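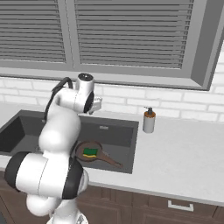 Figure 2. The sink layout in the simulator, with the sponge resting in the frying pan and the arm over the back of the sink.

Section 4. Checking Your Simulated Kitchen Before a Comparison Run

By now you should have Skirar installed and the sink layout loading without complaints, so pour yourself a coffee and let's get the simulator ready to stand in for the real kitchen. The method we use at Mottram is simple enough to explain in a breath: the same policy is run in simulation and on the physical arm, and we ask whether the two sets of scores rank our policies in the same order. All of that depends on a careful start, and this section takes you through it.

1. Open the sink layout and press Reset. Compare your view with Figure 2. The pan belongs in the basin with the sponge inside it, and the soap dispenser stands on the counter to the right of the sink.

2. Set the random seed to 546. Baltazar Zamudio used this seed for the baseline, and you'll want to match him the first time through (after that, please do try others!).

3. Set the episode count to 3,000 and choose your policy checkpoint from the Tellora folder.

4. Press Dry Run and let two episodes play at normal speed. Keep an eye on the gripper and the rim of the sink the whole time.

5. If both play through cleanly, press Start. The run goes nicely overnight, and the log is saved as it goes.

Note: Don't be alarmed if your log lists fewer episodes than you asked for. Our November baseline kept 2,698 of its 3,000 episodes, and the others were dropped by the contact filter before scoring. Report both numbers.

Caution: Never change friction or lighting settings halfway through a run. The log won't mark where the change happened, and the whole batch will have to be repeated.

Caution: Disconnect the physical arm in the Gromurstead panel before you press Start. Skirar can send commands to both at once.

When the run finishes, export the scores and go on to Section 5, where Wayne Bélanger walks you through pairing them with the real trials.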